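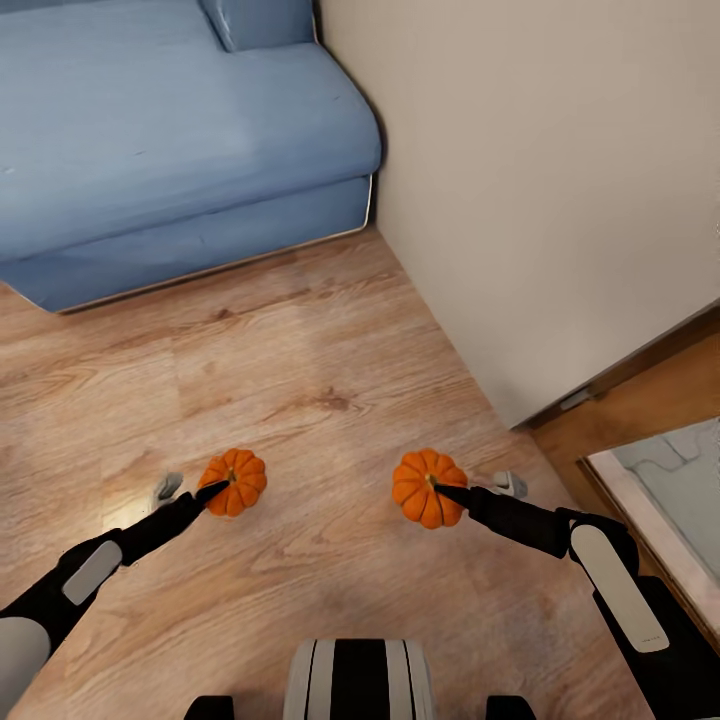

Nota de prensa de Kalitport

Kalitport detiene la versión de otoño de Dostilano por un fallo al soltar objetos

Hullby, octubre. Pues sí, paramos. La actualización de Dostilano, nuestro programa de control para robots domésticos de dos brazos, no saldrá este mes como habíamos anunciado, y prefiero contarlo yo antes de que os llegue a trozos por otro lado. Soy Nermina Zupan, dirijo el equipo de pruebas y la decisión de frenar la salida la firmé yo (con bastante disgusto, lo admito, porque ya teníamos hasta la fecha de la presentación).

Os cuento qué pasó. Antes de instalar nada en un robot de verdad, cada versión pasa por Popescu, nuestra vivienda simulada. Allí le pedimos tareas de casa: recoger cosas del suelo, apartarlas, llevar una fuente de un lado a otro. En esta tanda hicimos 3.405 ensayos y en 145 apareció el mismo error: uno de los brazos daba por terminado el agarre y abría la pinza mientras el otro seguía tirando. Con dos calabacitas en el suelo, una para cada mano, la cosa se queda en un susto, porque cada brazo va a lo suyo y lo peor que puede ocurrir es que una ruede hasta el sofá. Con un recipiente cogido por las dos asas ya es otra historia. Se inclina, se vuelca, y en una cocina real eso podría ser sopa hirviendo encima de alguien.

Lo vimos un sábado por la tarde, y lo vimos tarde, que también hay que decirlo. El informe automático marcaba los ensayos como correctos porque al final el recipiente estaba donde tenía que estar. Llegaba, claro, pero a veces llegaba después de haberse torcido por el camino, y el programa que pone las notas solo miraba la posición final. Me puse a repasar grabaciones enteras por una duda que no tenía nada que ver (quería comprobar un reflejo del suelo que confundía a la cámara) y ahí estaba, la pinza derecha abriéndose a mitad de recorrido. Llamé al equipo, volvimos a pasar la misma prueba con la misma configuración y salió otra vez.

La causa está en el relevo entre dos modos de trabajo. Dostilano tiene uno para los brazos por separado y otro para cuando comparten carga. Si el robot venía de coger objetos pequeños, uno con cada mano, y enseguida le tocaba levantar algo a dos manos, una de las pinzas podía conservar la orden de apertura de la tarea anterior. Bastaba un retraso pequeñísimo en la señal para que la ejecutara. Haciendo solo una de las dos tareas no conseguimos provocarlo nunca, y por eso los ensayos sueltos de primavera salieron limpios. Los hacíamos por separado. Ahora van encadenados, siempre en el mismo salón y sin reiniciar entre una tarea y la siguiente.

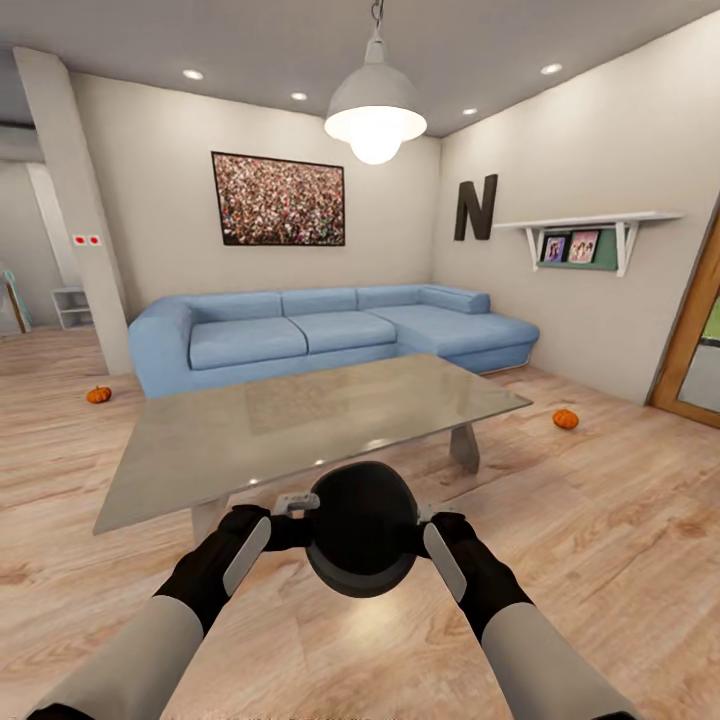
Amanuel Ayele opina que con eso no basta, y que una empresa que vende robots para casas debería haber encadenado tareas desde el primer día. También pregunta por qué hay que fiarse ahora de un sistema de notas que ya dio por bueno un vuelco.

Me parece una pregunta justa y la contesto por partes. En lo primero tiene razón. En cuanto a las notas, las hemos rehecho: el evaluador sigue ahora la inclinación de la carga durante todo el trayecto y suspende el ensayo si pasa del límite, aunque luego todo acabe en su sitio. Con el código corregido llevamos 1.165 repeticiones de la secuencia completa y el fallo no ha vuelto a salir. Me alegra mucho, pero todavía no me basta para dar el visto bueno, porque una simulación tiene sus manías y los motores de verdad tienen otras. Falta la parte física, con recipientes vacíos primero y con agua fría después, y nadie va a estar dentro de la zona de los brazos mientras dure.

¿A quién afecta? La versión con el error no se ha instalado en ninguna vivienda, y los robots que ya están en casas siguen con la anterior, que no incluye la carga compartida. Quienes participan en nuestro programa de pruebas sí recibieron una copia preliminar para simulación. Si es tu caso, por favor, no la pases a un equipo real - ni siquiera un momentito para ver qué hace - y bórrala cuando te llegue la nueva. Os escribiremos uno por uno con las instrucciones.

No doy fecha nueva. Ya di una y mirad. Publicaremos los resultados de las pruebas físicas cuando terminen, con los ensayos fallidos incluidos, y entonces hablaremos de calendario. Mientras tanto, quien quiera ver las grabaciones completas puede pedirlas a la oficina de prensa de Kalitport en Hullby, que también organiza las visitas al laboratorio y recoge las preguntas para mi equipo.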